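Drawer unit sticks at half travel after refinish
Category: Furniture hardware / Runners
Product: Kokport small chest, Drutirness finish
Status: Resolved
Opened by: Zyanya Figueroa
Assigned to: Majdi Jaber

Zyanya Figueroa, 9:10 am
The top drawer stops about halfway and needs a hard pull to get past that point. It pushes back in with the same catch. I refinished the chest in August with two coats of the Drutirness oil and put it back together with the original screws. The other drawers run fine. I have already vacuumed the runners and rubbed them with candle wax. No change.

Majdi Jaber, 9:42 am
Please take the top drawer out and swap it with the one below. If the catch moves with the drawer, the fault is in the drawer. If it stays in the top opening, the fault is in the carcass. Also tell me which screws are in the runners. The Kokport kit uses 30 mm screws for the handles and shorter ones for the runners, and people mix them up.

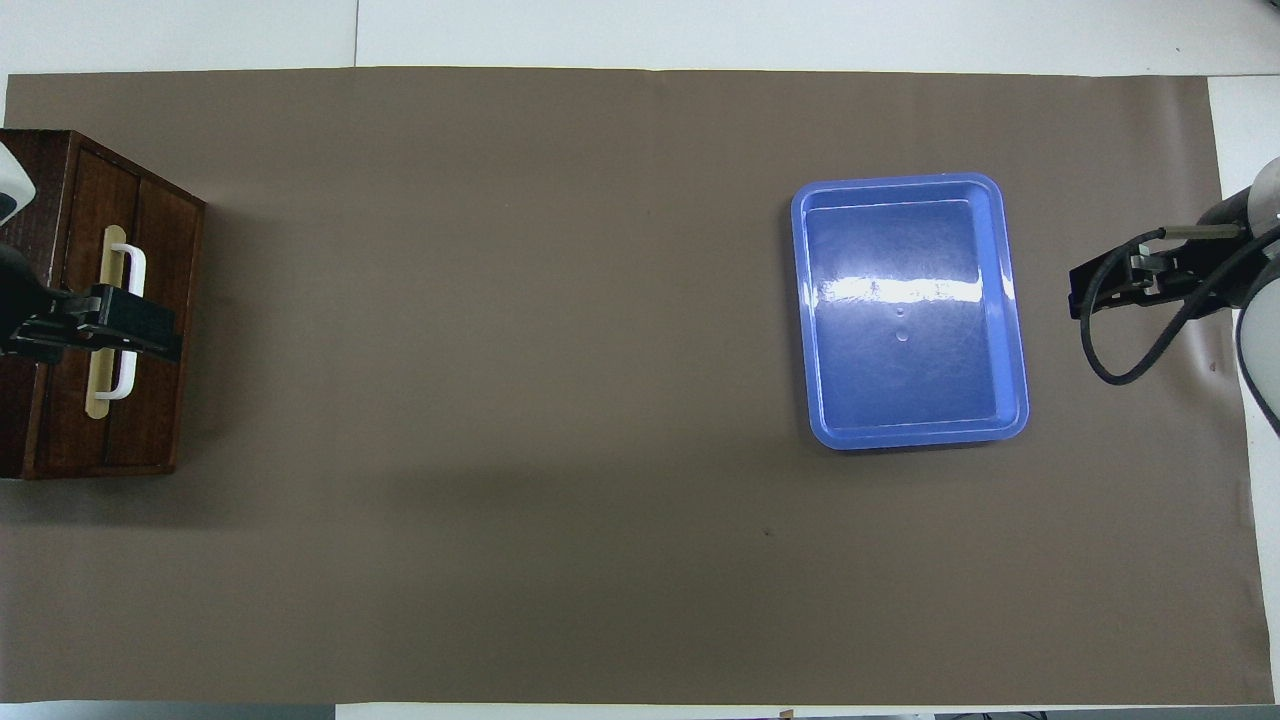
Zyanya Figueroa, 10:25 am
Swapped. The catch stays in the top opening, so both drawers stick there. The runner screws look the same as the others to me, but one head on the left runner sits a little proud. I can feel it with a fingernail.

Majdi Jaber, 10:31 am
Back that screw out and measure it. Do not drive it in deeper until you know the length, or it may come through the side panel.

Zyanya Figueroa, 11:04 am
It is a handle screw. There is one short screw left over in the bag and I had one handle held on by a single screw, which I had put down to a missing part. The hole in the runner is now stripped and the short screw just spins.

Catinca Vlad, 11:20 am
Adding a note from the Skelcombe bench. For a stripped runner hole, glue in 3 wooden toothpicks, snap them off flush and leave it for 6 hours before you put the screw back. Use ordinary wood glue. Wipe off the squeeze-out right away or it will mark the oil finish. Lay paper down first, as the glue is hard to get off a painted or coated table. 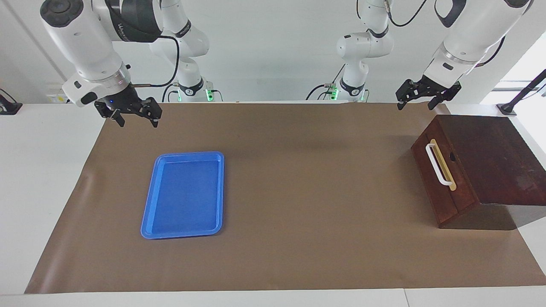

Work surface with brown paper down.

Zyanya Figueroa, 7:15 pm
Glue has set and the short screw bites. Head is flush. The drawer runs the full length with no catch, and the handle has both screws now. The other drawer is back in its own opening.

Majdi Jaber, 7:40 pm
Good. Check the screw again in a month and snug it by hand if needed. No power driver on these runners. I will ask Vlastimil Slanina to add the two screw lengths to the assembly sheet. Closing.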